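Himereo Handgreifer-Kit: Beispieldaten Küchentisch
README, Stand Mai

Zusammengestellt von Mitsuko Sasaki, Gegenprüfung Hinata Hayashi.

Das Kit besteht aus dem Handgreifer, der Kamerahalterung und der Aufnahmesoftware Joser. Hersteller ist Himereo, verkauft wird es über Hamar. Wir haben es als Leihgerät bekommen und dieses Beispielpaket selbst aufgenommen. Der Prospekt verspricht »sofort trainierbare Demonstrationen aus jedem Haushalt«. Das halten wir nach 45 Episoden für gewagt.

Inhalt
episodes/ – 45 Episoden, zusammen 1.762 Sekunden
meta/ – Aufgabentext und Bewertung je Episode
calib/ – Kalibrierung, nur einmal zu Beginn erstellt

Aufgabe: Verpackungen auf einem Küchentisch greifen und umsetzen. Keine Zielkiste, keine festen Startpositionen. 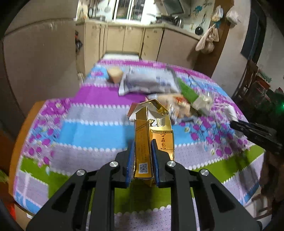
Geöffnete Zigarettenpackung zwischen den blauen Fingerpolstern.

Kartonpackungen sind der dankbare Fall. Bei Folie und dünnen Tüten wird es schwierig: Wer den Greifer führt, merkt am Griff recht wenig davon, ob schon Kontakt besteht, und drückt im Zweifel zu fest. Eine Kraftmessung fehlt. Im Datenblatt steht dazu »haptisch optimiert«, was immer das heißen soll.

Bekannte Probleme
Joser bricht nach 300 Sekunden ohne Warnung ab.
Die Öffnungsweite wird geschätzt und springt bei schnellem Schließen.
Bunte Tischdecken sind nach unserem Eindruck Gift für die Objekterkennung von Joser. Hamar schreibt, das komme mit dem nächsten Update. Das stand so auch schon in der vorigen Mail.
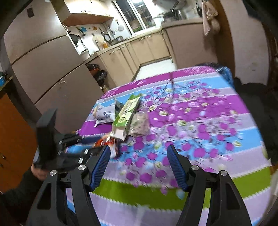

Wir haben die automatische Bewertung deshalb abgeschaltet und von Hand bewertet. Die Regeln stehen in meta/bewertung.txt. Strittige Episoden tragen den Vermerk »unklar« und sollten nicht ins Training.

Ein Vergleich mit dem Sugiyama-Greifer steht noch aus. Bis dahin keine Kaufempfehlung.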